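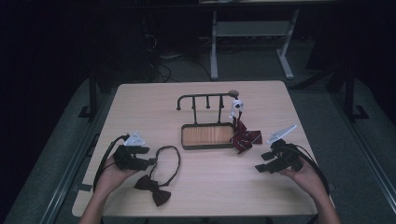 Jaw pads on the hand-held grippers: how long do they last?

The vendor's sheet for the Biltlow pads says to change them every 780 cycles. I have doubts about that number. Houda Samir kept a tally on one pair at the Berrada bench and pulled them at 751, and by her account they had been slipping on thin fabric well before that. Neckwear is hard on a grip. A strap gives the pads very little to hold, so people squeeze harder, and the gripping face pays for it.

Zuleica Holanda wants us to switch to Endudeck pads, which cost more and are supposed to last longer. Maybe they do. I have seen a brochure and no test. Until somebody runs both kinds on the same ties at the same table, I would hold off on the order.

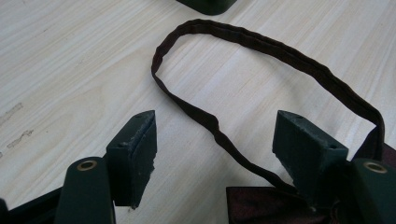

Green pads over a brown fabric strap. Both gripping faces are ragged.

For now, please look at the gripping faces at the start of each shift. If the edge is crumbling, change both pads, even if one looks better than its partner. Back the screws out by hand and check the holes before you put new pads on. Then close the jaws slowly and see that the faces meet. Wiping the old pads down with alcohol, as the Prileo guide suggests, has never done much that I could see.

We have 18 pairs left in the drawer. Write the cycle count on the bag when you toss a pair in the scrap bin. I'd like 27 counts before July, and then we can argue about Endudeck with something in hand.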